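Wedix Foam Cubes — Owner's Guide
Section 5: Setting out, care and inspection

5.1 Choosing a surface

1. Use a flat, level counter or table. Stone, sealed timber and laminate are all suitable.
2. Wipe the surface and let it dry. Grit presses into foam and stays there.
3. Keep the cubes at least 60 cm from a cooktop, heater or open flame.

CAUTION: Do not set the cubes out on freshly oiled or waxed surfaces. The foam takes up the oil and the colour will darken.

5.2 Setting out

1. Tip the cubes from the Lonness storage bag. Do not pull them out by the corners.
2. Spread them loosely in a single layer, with open surface between them.
3. Turn each cube so that two side faces can be checked without lifting it.
4. Leave new cubes out for 14 hours before first use. A slight odour is normal during this time.

NOTE: Neighbouring cubes may be the same colour. Sorting by colour is not required at this stage. 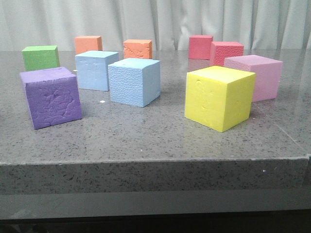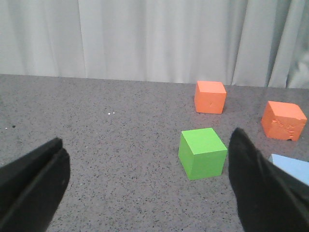
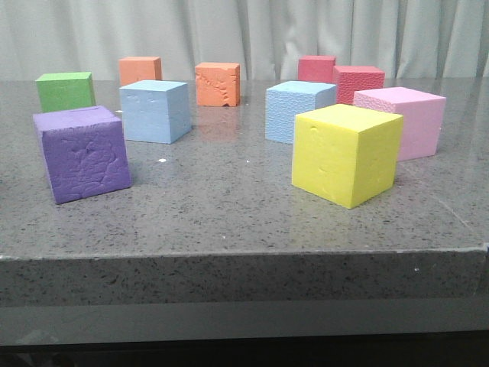

Foam cubes set out on a grey speckled surface, with a pale curtain behind.

5.3 Surface texture

Face texture varies between cubes and between faces of the same cube. Smooth, dimpled and cracked faces are all acceptable — the Coutinho moulding process does not give a uniform skin. Small nicks do not affect use.

Withdraw a cube if:
— pieces come away when a face is rubbed with a thumb
— a cut can be opened with light finger pressure
— it rocks on a level surface.

Replacement cubes are ordered singly from Padunden. Quote the colour and the batch code printed on the bag. Batches packed before July use the older code, which has no letter at the end.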